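Hudec Safe Practice Project
Progress report to the Zirkari fund, period ending in June
Submitted by Zdeňka Holub, project lead

The draft code of practice for robots in home kitchens now contains 67 rules. During this period the team reviewed 156 recorded sessions against the draft and revised the sections on cable routing, reach over counter edges and handling of bowls.
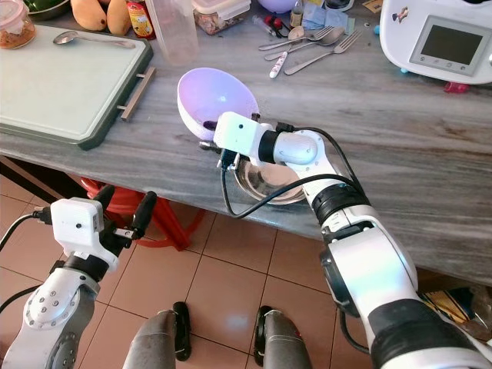
Eltotex completed its outside review of the draft and returned written comments. Most concern the wording of the stop procedure, which has been shortened. Two comments on operator training remain open.

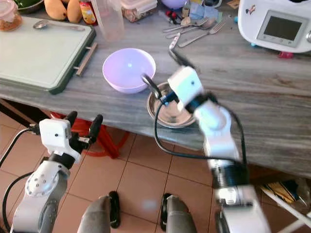 Section 4 covers tools that touch food. It requires a stable grip before any tool enters a container, and a clear space for the idle arm. In work with a long-handled utensil in a steel bowl close to the counter's front edge, the second gripper is to be kept away from the bowl, as it is here. A minimum distance from the edge has yet to be set.

Field checks at Dikanden will begin next period. The remaining budget is sufficient for this work.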